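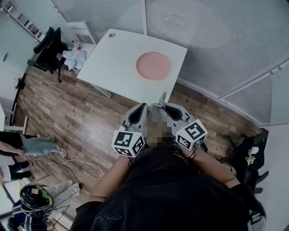 Two hand-held grippers at the end of the table, and a pink plate waiting on it.

"The plate is my enemy," says Sigrun Bakke, and then she asks me if I will write this down. I say yes. She thinks for a moment and says it is fine, it is true.

Bakke leads the household work at Dradow, a small firm in Lademau which tries to teach machines the chores that most people do without thinking. She came there from a company that built packing lines for bakeries. In the bakery, she says, every bun arrived in the same place, with the same side up, and if it did not, a man named Awwad came with a stick. In a kitchen there is no Awwad.

We met in March, in the room where the work is done. I had prepared a long list of questions, but the first one was the one which my mother asked me to bring. Can a machine clear the table yet?

"Which table?" Bakke says. "I am not joking with you. If you give me one table, one plate, the same light, and you let me try for a week, then yes, I can show you a machine that clears it, and you will be impressed. If you invite me to your mother's home, then no. I would be afraid for her plates."

She explains why the flat things are difficult. A cup stands up and offers itself. A plate lies down, and its rim is only a little above the table. A person puts a fingertip under the edge, or pulls the plate to the end of the table and takes it there, or presses on one side. We choose between these ways very fast, and we cannot say afterwards which way we chose. Bakke has asked many people to explain to her how they pick up a plate. Most of them look at their hands and become confused.

"So we stopped asking," she says. "We let them do it with the grippers. The person holds one in each hand and does the chore with those fingers instead of their own. The machine will have such fingers later, so it should learn from such fingers. If you learn to cook from somebody with ten fingers and you have four, it is not so useful."

The white cubes on top of the grippers carry black square codes. They help a computer to follow where each hand goes. Bakke says that visitors always ask about the cubes and never about the thing she finds more interesting, the two curved fingers below. I admit that I was going to ask about the cubes.

I am allowed to try it. The grippers are easy to understand and hard to use well. In my kitchen I clear a table while I talk on the phone. In Lademau I needed two attempts for one plate, and the second attempt was not beautiful. I had it by the rim, but it turned in my grip like a door, and I put it down quickly before it could fall.

"Good," said Bakke, who was watching. "Now you have more respect for the machine."

I ask how many attempts a machine needs before it has learned something. She does not like the question, and she says so politely. The number depends on the chore, and on how many different plates, tables and lamps one wants to include. For the plate chore the group had collected more than 391 attempts by the morning of my visit. She calls this a beginning. Some of these attempts are failures, and they keep many of the failures, especially those where the person made a mistake and then corrected it.

"A clean demonstration teaches the machine what to do when everything goes well," she says. "But when does everything go well? I want to see the plate slip, and then I want to see what the hands do after. This is the valuable part. People are ashamed of it, and they ask if they can do it again from the start. I tell them please, no, continue."

The results so far are mixed, and she does not hide it. In the last test on a table the machine knew, with a plate it knew, it finished 96 percent of its tries. She tells me this number quickly and then goes at once to the other one. When they changed to a glass plate, it did not finish any. It closed its fingers on the air beside the rim, lifted the air carefully and carried it to the sink.

"It was very gentle with the air," Bakke says.

I want to know about other chores. She goes through them without looking at notes. Wiping a table is closer than clearing it, in her opinion, if there is nothing on the table. Folding towels is possible but slow, and she would not wait for it. To load a dishwasher is, in her words, five jobs which pretend to be one. Making a bed she does not want to discuss. Ironing she would refuse even if somebody paid, at least for now, and she reminds me that the iron is hot and the machine is not curious about this.

And the shop floor? Many people believe that the shop will be first, before the home. Bakke agrees, but only partly. Last year she visited Viltosov, a wholesaler of kitchen goods, where the managers hoped to have a machine that would put returned goods back on the shelves at night. She spent an evening there following an employee with a cart. The employee put back the goods, but he also saw that a box was torn and turned the bad side to the wall. He pushed an empty pallet out of the way with his foot. He noticed that a price label was wrong and took it off. When she asked him later what he had done, he answered, "I put back the returns."

"This is what I try to explain to managers," she says. "You think you are paying for one job, and you have written one job on the paper. The person gives you the other small jobs for free. The machine will give you exactly the paper."

She told Viltosov to wait, or to begin with something very narrow, such as moving closed boxes of one size. They were disappointed. They have not called again, and she is not sure if they found another firm with a better answer.

I ask whether it makes her sad that the work is so slow. She has to think about it. She says that when she was younger she believed the difficult part would be the strength, or the motors, or the speed. Now the arms that one can buy are strong enough for any plate, and fast enough too. What is missing is what a child of six already has, when the child reaches for something and feels that it is not going well and changes the hand a little. She has a daughter of that age at home. The daughter clears the table every evening, with complaints.

"She breaks some things," Bakke says. "But she never breaks the same thing in the same way. A machine will do it the same way all night if you do not stop it."

There is also the matter of price. A reader of this page wrote to us before the interview and wanted to know when he could buy such a helper for his apartment, and for how much. I read his letter aloud. Bakke would not name a year. She said that she has heard many years named by many people, and she has a habit of writing them down on the inside of a cupboard door in her office. Two of those years have already passed. For the price she would only say that at the moment a dishwasher is a very good robot and that he should buy this one first.

At the end I come back to my mother's question, because I will have to report at home. Bakke asks what kind of plates she has. I say old ones, thin, with a gold line on the rim, and most of them do not match.

"Oh," she says. "Then tell her that I would like to borrow one for the tests. Only one. And she should choose one that she does not love."

I passed on the message. My mother is still thinking about which one.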